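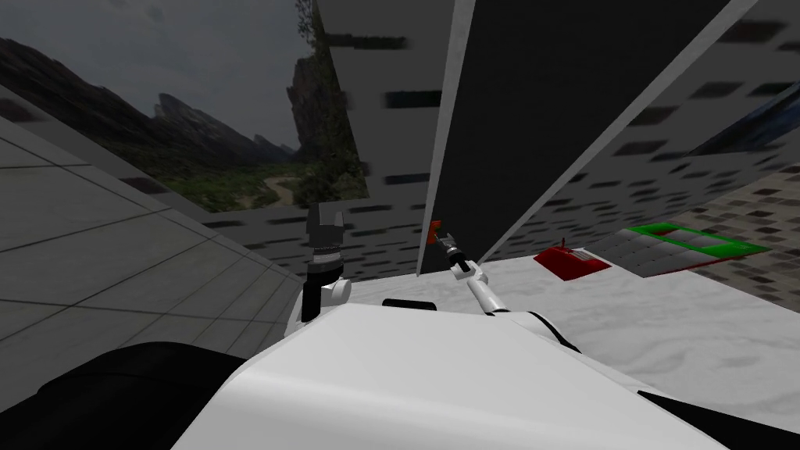

그리퍼 비교시험 사전점검표 (시뮬레이션 / 실기 이관 전)
2025년 11월
대상: Tutby 그리퍼, Fekasberg 그리퍼, Chiang 제어기
시험장: Drildale 셀, 시뮬레이션은 동일 셀 기준
표기: O 적합 / X 부적합 / △ 조건부 / - 해당없음

가. 시뮬레이션 환경

1. 씬 로드 오류 없음 [O]
경고는 뜸. 텍스처 관련이라 무시해도 됨. 로그는 저장해둠.

2. 카메라 자세값 확인 [△]
기울기가 큼. 바닥 타일 줄눈이 사선으로 보이고 테이블 면도 오른쪽 아래로 흘러내리는 것처럼 나옴. 몸체 좌표계 기준으로는 쓸 수 있는데 사람이 보고 거리 판단하기엔 나쁨. 영상만 보고 접근거리 적지 말 것. 좌표 로그로 볼것.

3. 로봇 몸체가 시야를 가리는지 [△]
흰 하우징이 아래쪽 가운데를 꽤 먹음. 작업물은 안 가림. 카메라 옮길 때 다시 확인.

4. 작업물 식별 [O]
빨간 상자, 초록 틀 둘 다 흰 테이블에서 잘 구분됨. 다만 오른팔 그리퍼 끝이 주황빛 빨강이라 색만으로 분할하면 상자랑 붙을 수 있음. 색 임계값 말고 다른 조건 하나 더 넣기. 초록 틀 안쪽 가장자리에도 빨간 표시가 가늘게 있음. 같은 문제.

5. 배경 [O]
산, 계곡, 건물 벽. 시험 결과에 영향 없음. 렌더 시간이 아까우니 단색 배경으로 바꾸자는 의견 있었는데 비전 비교 항목 때문에 그대로 둠.

6. 물리 스텝 고정 [O]
두 그리퍼 조건 같게. 지난 5월 비교 때 스텝이 달라서 결과 전부 버렸음. 반드시 설정 파일에서 직접 확인. 화면 표시값 믿지 말것.

7. 난수 시드 기록 [X]
기록 안 되고 있음. 조치 전 본시험 금지.

나. 팔 및 간섭

1. 관절 한계 소프트 리밋 [O]
양팔 모두 적용됨. Chiang 제어기 쪽 값이랑 시뮬 쪽 값 대조 완료.

2. 오른팔과 검은 회색 패널 간섭 [△]
오른쪽 그리퍼가 패널 아래 끝 바로 앞에 걸쳐 보임. 화면상으론 닿을 듯한데 카메라가 기울어서 실제 간격은 판단 불가. 충돌 로그에는 없음. 패널 충돌체가 꺼져 있으면 로그에도 안 뜨니까 그것부터 볼 것. 충돌체 켜고 재확인 요망.

3. 왼팔 대기 자세 [O]
거의 수직으로 세워놓고 그리퍼 위로. 오른팔 시험 동안 왼팔 명령 잠금. 잠금 안 걸고 돌리면 안 됨!

4. 양팔 상호 간섭 [O]
오른팔만 쓰는 순서라 문제 없음. 양팔 시험은 별도 점검표.

5. 케이블 경로 [-]
시뮬엔 케이블 모델 없음. 실기에서 손목 회전 범위 다시 잡아야 함. 이거 빼먹으면 Fekasberg 쪽 커넥터 부담 큼.

다. 그리퍼 비교 조건

1. 시험 횟수 [O]
그리퍼별 50회. 중간에 설정을 바꾸면 처음부터 다시. 이어붙이기 안 됨.

2. 작업물 동일 [O]
같은 상자, 같은 초기 위치 목록 사용. 상자 위 작은 돌출부를 잡는 방식과 옆면을 잡는 방식은 섞지 말고 따로 집계. 두 방식 섞인 표는 비교에 못 씀.

3. 목표 위치 판정 [△]
초록 틀 안에 상자 전체가 들어가야 성공. 걸친 건 실패로 처리. 판정 스크립트가 중심점만 보고 있어서 걸친 것도 성공으로 나옴. 수정 요청함. 수정 전 결과는 참고용.

4. 개폐 명령 제한시간 [O]
2000 ms. 초과 시 실패로 기록하고 팔 정지. Tutby는 닫힘 완료 신호가 늦게 오는 편이라 처음엔 더 길게 주자고 했으나 비교 조건이 달라지므로 통일.

5. 재시도 [O]
최대 3회. 재시도 성공은 1차 성공과 칸 따로.

6. 파지력 설정 [△]
두 제품 단위 표기가 다름. 퍼센트로 맞춰놓은 건 의미 없음. 힘 값으로 환산해서 맞추고 환산표 첨부할 것. 아직 첨부 안됨.

7. 손가락 패드 마찰계수 [△]
시뮬에선 같은 값. 실기 패드는 다름. 시뮬 결과를 그대로 제품 차이로 쓰지 말 것. 보고서에 한 줄 꼭 넣기.

라. 제어기

1. 비상정지 입력 연결 [O]
시뮬 정지 버튼과 제어기 정지 입력 둘 다 먹음. 순서 바꿔서도 확인.

2. 통신 끊김 시 동작 [X]
현재 마지막 명령을 유지함. 위험. 정지로 떨어져야 함. Chiang 설정 메뉴에 항목이 있는데 기본값이 꺼짐. 실기 이관 전 필수.

3. 속도 제한 [O]
접근 구간 저속, 이동 구간 시험용 제한 적용. 제한 해제 권한은 셀 담당만.

4. 그리퍼 교체 시 공구 좌표 갱신 [△]
수동 입력임. 교체하고 안 바꾸면 테이블 찍음. 교체 절차서에 확인란 추가해야. 자동화는 나중에.

5. 하중 파라미터 [O]
제품별로 따로 저장. 파일 이름에 제품명 넣었음. 날짜만 있던 옛날 파일은 삭제.

마. 실기 이관 전 (Drildale 셀)

1. 펜스 및 도어 스위치 [O]
도어 열림 시 정지 확인. 재기동은 수동 리셋 후에만.

2. 테이블 고정 [O]
흔들림 없음.

3. 작업물 모서리 [△]
실물 상자 모서리 날카로움. 장갑 착용. 패드 긁힘 생기면 해당 회차 기록에 남기기.

4. 공압 라인 [-]
두 그리퍼 다 전동.

5. 바닥 정리 [X]
연장선이 통로 가로지름. 치울것. 사진 다시 찍을 필요는 없고 치운 뒤 서명만.

6. 카메라 브래킷 조임 [△]
손으로 돌아감. 재조임 후 보정 다시. 보정 안 하고 진행한 회차는 무효.

부적합 조치 목록

가-7 시드 기록: 시험 스크립트 수정. 본시험 전까지.
라-2 통신 끊김: 정지 동작으로 변경 후 케이블 뽑아서 확인. 말로만 확인 불가.
마-5 바닥: 즉시.

조건부 항목 중 나-2, 다-3, 라-4는 부적합에 준해서 처리. 나머지는 본시험과 병행 가능.

점검자 의견

시뮬 단계는 예비시험까지 허용. 본시험은 보류. 실기는 조치 목록 다 닫히고 나서. 그리퍼 순위 매기는 표는 아직 돌리지 말아주세요, 판정 스크립트 고치기 전 숫자라서 나중에 정정하기 번거로움. 예비시험은 7회씩만 돌려보고 로그 형식 맞는지부터 볼 예정.

Chiang 펌웨어 버전이 시뮬용 설정 파일이랑 실기랑 다를 수 있음. 확인 못함. 다음 점검 때 항목 추가.

판정: 조건부 (예비시험만 가능)
재점검: 조치 완료 통보 후
점검자 서명:
셀 담당 서명: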